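Getting Through the Clean Clothes Pile

If your house is anything like mine, the clean clothes make it as far as the bed and then stop there until bedtime, when they get moved to a chair and the whole thing starts over. I've come to like doing it all on the bed in one go, usually in the afternoon with the radio on!

Start with a made bed, or at least a sheet pulled smooth, and push the whole pile up toward the headboard so you have a clear stretch to fold on. A patterned sheet is lovely for this — dark socks show up nicely against flowers.

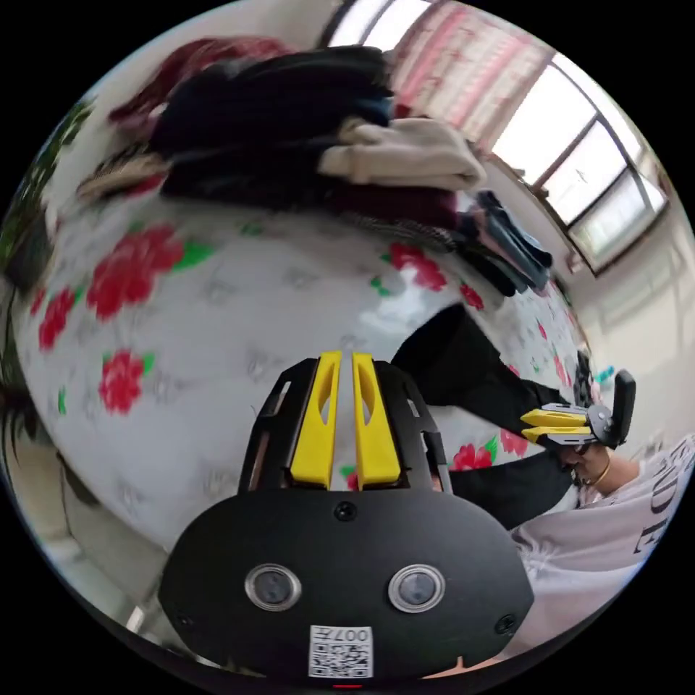 Next, pull out the pants, as they're the biggest and the pile shrinks fast once they're gone. Lay one leg over the other, smooth out the seat, and fold from the hem up 2 times. Shirts come after that, face down, sleeves in, then folded up from the bottom.

Dark things deserve a minute by the window, or you'll put navy in with the black (I have gone out in one of each more than once). Make a stack for each drawer and carry them over as you finish. Socks I leave until the very end, with a cup of tea.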